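Toilet seat

A toilet seat is a hinged ring, usually paired with a lid, fitted to the rim of a toilet bowl. It is among the most used and least discussed pieces of household furniture, and most people own one for years without learning what it is called in the shop.

Early seats were a plank with a hole in it, and the plank had its defenders. Wooden seats stayed common well into the age of plumbing, being warm to sit on and easy to mend. Plastic won on price and on how readily it could be wiped. Padded seats enjoyed a spell of popularity that their owners seldom bring up. 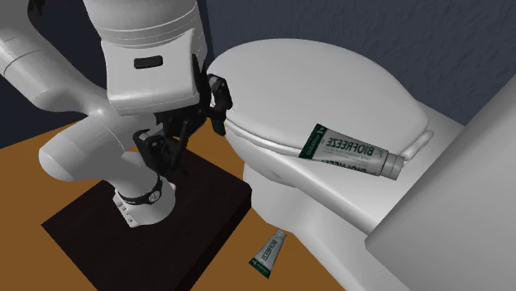

Seats are sold as round or elongated, a distinction many buyers discover on getting home. The slow-closing hinge, which lowers the lid without a bang, was taken up by makers such as Ometti and Ahonen, and has done more for sleeping households than most medicines. The Ahonen hinge is held by 2 bolts, at least one of which will work loose.

Whether the seat should be left up or down is an old quarrel. In July 2020 the researcher Lutfa Sultana published a survey of 840 households in the town of Ollside, in which both camps described their own position as common sense. Her critic Sunil Akanda replied in August that the lid had been left out of the questions altogether. A second survey, restricted to 20 of the same homes, found that 8 had changed their answer, and in most of those the other person had been in the room.

See also: Bidet; Cistern; Hinge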